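Rerier brings its table-setting afternoons to Drustamthorpe this May

A plain white plate, a striped mat and a place to practice
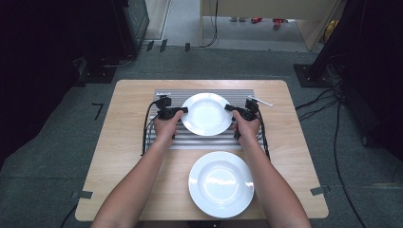
White plates, a gray-and-white striped placemat and a light wood-grain tabletop: one place setting in progress.

DRUSTAMTHORPE - I started Rerier because I love a nicely set table and I could never find anyone who wanted to talk about it for more than two minutes. Well, now I have 2,861 people on our mailing list who do, and I'm very happy to tell you all (and anyone from the local papers who is reading!) that our table-setting afternoons are coming to Drustamthorpe in May.

If you haven't been to one, the afternoons are simple. You get a small table, a placemat and a few pieces of white tableware, and you spend a couple of hours setting it, clearing it and setting it again. We talk while we do it. There is tea. Groups are kept to seven people so everyone gets a table to themselves and plenty of elbow room.

We begin with the mat and the flat plate. It sounds like the easiest thing in the world, and then you sit down in front of it and the plate is a finger's width too far to the left and you can't stop looking at it. I like a mat with stripes for beginners. The bands give you a line to work from, so you can see right away when the mat has gone crooked against the edge of the table - and mine goes crooked all the time, I should say. Gray and white is my favorite with plain white plates, but we'll have other colors along too.

After that we bring in the deeper dish, the soup kind with the wide rim. People have strong feelings about this one. Some like it stacked on the flat plate from the start, and some like to keep it to one side until the food is ready. I'm in the second camp at home, mostly because my kitchen is tiny and I fill the dishes at the stove. We'll try both ways and you can decide for yourself. Small utensils come last, and we spend a good half hour on where they go, how close to the mat, and what to do when the mat is too narrow for everything you want to put on it.

New for this season is the Karaki session, a longer afternoon for people who have already done the basic one. We'll set a full table together, with several places side by side, and then look at it from the doorway, from a chair and from the far end of the room. It's a lot of fun, and it gets surprisingly loud.

We're also bringing out a little printed guide called Steltach. It has 308 notes on laying a table, all of them collected from people who came to our earlier afternoons and wrote down what they do at home. I typed up every one of them myself. Several flatly disagree with each other and I left them that way. Everyone who comes in May gets a copy to take home.

Last season 2,258 of you came along to an afternoon in one town or another, which I still find hard to picture. Thank you! The most common request on the comment cards was for more time with the soup dishes, so the basic session now runs longer, from 1:30 p.m. to 4 p.m. The Karaki session starts at 1 p.m. and ends when the last table is cleared.

You don't need to bring anything. If you have a plate or a mat from home that you're fond of, though, please do pack it, I'd love to see it.

Places are booked through the Rerier website, and the May times for Drustamthorpe are up there now. Press are welcome at any session. Just send us a note first so we can put out an extra table.

- ends -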